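How to Teach a Robot to Carry a Tray

Suppose you want a robot to carry a tray from the kitchen to the garage. You could just tell it. "Robot," you say, "please take this tray to the garage." The robot does nothing. It's a very polite nothing, but you still have a tray.

The trouble is that "carry a tray" sounds like one job to you, and to a robot it is a heap of tiny jobs. How hard do you squeeze? How high do you lift? What do you do about the door? You learned all this so long ago that you can't remember learning it, although the grown-ups in your house may remember the juice.

People used to write out every move for a robot, in computer code, one step after another. This works nicely if the tray is always in the same place. Move the tray over by the width of your hand and the robot will grab a big handful of air, lift it carefully, and carry it off.

So there is another way. You show the robot.

Showing by hand

Some robots will let you hold them by the arm and push them along, a bit like helping a toddler into a coat. The motors go soft, and you move the arm where it should go. The robot remembers how each joint bent. Then it tries the same thing without you.

At a workshop called Hendport, Titilayo Ogunleye teaches a robot named Grolby this way. Grolby has one arm and stacks cups. "The first time, I sneezed in the middle," she told us. "Grolby learned the sneeze." For the rest of that afternoon it gave a little jerk before every second cup.

Showing by remote control

With two arms, pushing gets awkward. You only have two hands yourself, and you would have to squash in between the robot and whatever it is holding. It's easier to stand somewhere else and drive.

The person driving is called the operator. The operator holds a controller in each hand, and when the operator's hand moves, the robot's hand moves too. Squeeze the trigger and the gripper closes. A gripper is a robot's hand, only with fewer fingers and no nail biting.
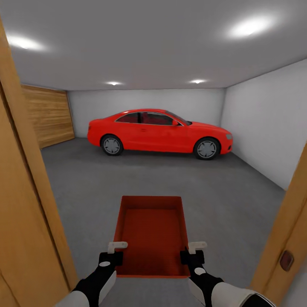
Beginners usually forget that both hands have to agree. If the left one goes up and the right one stays put, you have made a slide, and everything on the tray will use it. Doorways are the other problem. A robot holding something out in front of it takes up more room than you'd think, and door frames don't move over.

Zoltán Orbán has driven a robot called Flamby through the same pretend doorway 295 times. It's pretend because a lot of this practice happens inside a computer, in a made-up house with made-up doors. If you bump into the car in a made-up garage, you don't have to leave a note.

Why so many times?

You might think one good showing would do. But the robot doesn't understand what matters. If you show it once, it may decide that the important part was starting exactly there, at exactly that speed. Show it many times, with small changes, and a computer program can hunt for what stays the same. The tray stays level. The hands stay on.

Mistakes can be useful as well. If the tray tips and the operator straightens it, the robot gets to see what straightening looks like. A perfect operator would never show it that. (Zoltán says this is why he is so good at his job.)

Try it at home

Get a friend, a tray and 3 plastic cups. Your friend is the robot and keeps their eyes shut. Stand behind them, hold their wrists, and steer them slowly across the room without talking. Then let go and ask them to do it again. Keep well away from stairs, and use empty cups. We mean it about the empty cups.

Comments

Anikó Pálfi: We did this with my class of 12. One robot refused to work until it got a biscuit. Is that normal?

Ottó: My sister steered me into the couch. I am not a car.

Zsolt Pintér: My son wants to know if Grolby still sneezes.

Titilayo Ogunleye: @Zsolt No, we showed it again without one. I sort of miss it.

Questions? Write to the Hendport Young Readers desk | © 2023 Hendport | Back to top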